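About Plorketti

Plorketti builds and runs small two-arm robot cells for handling clothes. Our work is hanging, unhanging, sorting and folding, mostly for resale shops and rental wardrobes that get their stock in mixed heaps and need it on a rail. We are a small company, and most of us do more than one job.

We are also fairly open about our faults. A few years ago a customer asked why our website said so much about what the arms could do and so little about what happened when they stopped. It was a fair question. Most of this page is now about a failure we had in June and what we changed afterward.

Who we are

Plorketti was started by Javiera Leiva, who had spent years repairing industrial sewing equipment and wanted to work on the part of the garment trade that was still done entirely by hand. The first cell was built in a rented unit in Stalcombe, and we are still in the same building, with more of it. The front half is the workshop. The back half is the test room, where the cells run most of the day.

Our control software is called Juvine. It was written in-house and it decides which arm moves, how hard the gripper closes and when to give up. Customers don't see much of it beyond a start button, a stop button and a log.

Our first outside customer was Henríquez, a family clothing rental business. They took a cell before it was really finished and sent us a list of complaints every week. A lot of what works today came off those lists.

The June fault

On a Thursday in June, at about 4 in the afternoon, a cell in our test room pulled a clothes rack over and kept pulling.

The cell was partway through a long endurance run and had completed 3,211 hanger moves. The left arm had picked a wire hanger off the rail. The hook of that hanger was caught in the hanger next to it, which is a common thing with wire hangers and something the arm is supposed to notice. It should feel the extra load, stop, lower the hanger and try again.

It did not stop. The arm carried on along its planned path with both hangers and the rack attached. The rack tipped, the hangers bent, and the wrist was forced sideways far enough to pull the cable tight and work its connector partly loose. When the connector moved, the gripper lost its signal and stayed closed. The arm kept going until an engineer on the other side of the room hit the stop button.

Nobody was hurt. One of our staff had been reaching into the same cell to straighten a shirt a few minutes earlier, and we treated the incident as if that person had still been there.

What we found

There were two causes.

The first was the load limit. Juvine had been set with a higher limit earlier that week so that the arm could lift heavy coats. The setting was meant to apply to coats only. It was saved as the default, and the arm used it for everything, including empty hangers.

The second was the cable. It had been replaced during routine service and tied down with too little slack at the wrist. In ordinary moves this made no difference. With the wrist twisted, there was nothing left to give.

Either one would have been a small problem alone. We had a written check for cable slack, but it was done by eye and it had been signed off. We had no check at all for saved limits.

What we changed

Load limits now belong to a garment type and expire at the end of a job. If Juvine does not know what it is holding, it uses the lowest limit it has.

Cables are left with a loose loop at the base and enough length over the wrist for the arm to reach its full twist. After any cable work, the arm is moved through that full twist by hand, with the power off, before it goes back into service.

If the gripper signal drops, both arms stop. Before June, only the gripper did.

Reaching into a cell now requires the stop button to be pressed first, including in our own test room and including for a quick fix. We had been strict about this with customers and lax about it with ourselves.

We also went back to testing with wire hangers on purpose. For a while we had leaned toward wider plastic ones because they behave better. Thin wire hangers bend, swing and hook into each other, and shops are full of them, so the current test cell uses wire hangers, light clothes and crumpled piles on the table.
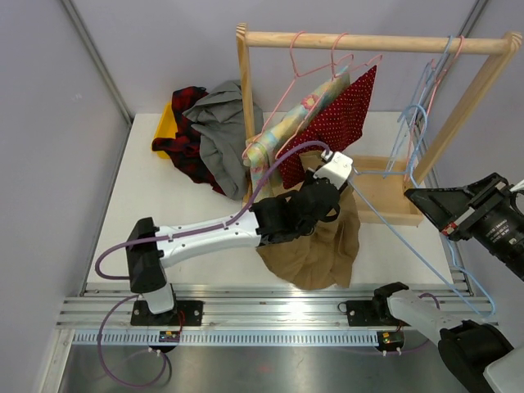 Telling customers

We wrote to every customer with a cell in use within 2 days of the fault. The letter said what had happened and asked them to read us the saved limit from their log. At 5 sites the limit was correct. At Henríquez it was set too high, left over from a coat job the previous winter, and we corrected it over the phone while they kept the cell switched off. An engineer visited afterward to check the cables.

We still send a letter of this kind whenever we find a fault that could exist in a customer's cell, whether or not it has shown up there.

Reporting a fault

If a Plorketti cell does something you did not expect, press stop and leave everything where it is, including any garment in the gripper. Do not pull on the hanger. Write down what the arm was holding and call the workshop. The log keeps the rest, and it stays in memory if the power is off.

Visiting

The workshop in Stalcombe is open to customers by appointment. The test room can be seen from the corridor window at any time the cells are running.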